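Ostero Home Automation Group
Minutes of the meeting, 13/01/2018

Present: Hamidreza Esfahani (chair), Mahtab Tabrizi, Stuart Dunmore, Kourosh Safavi (minutes)
Apology: Amirhossein Asadi

1. Previous minutes
Accepted, with one correction: the price of the Melau vacuum is $422.

2. Are machines ready for the chores?
Stuart said that floors are solved and almost nothing else is. Mahtab did not agree. She uses a dishwasher every day and considers it a robot. The chair asked that we keep to machines with arms.

3. Litter tray task

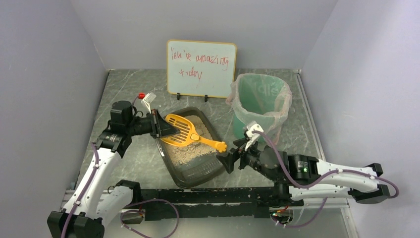
Page last changed: 18 June, K. Safavi

Discussed with the two-arm setup on the screen. The left gripper holds the scoop by its slotted head and the fingers of the right one point to the handle. Stuart asked why not take the handle first, as a person does. Mahtab will put the question to Amirhossein. It was agreed that we count the task as done only when the clumps are in the bin and the clean litter stays in the tray. From 144 attempts in the log, 8 have no result written. Kourosh will complete them.

4. Folding towels
Moved to the next meeting.

5. Other business
Mahtab asked for new bin bags. Approved.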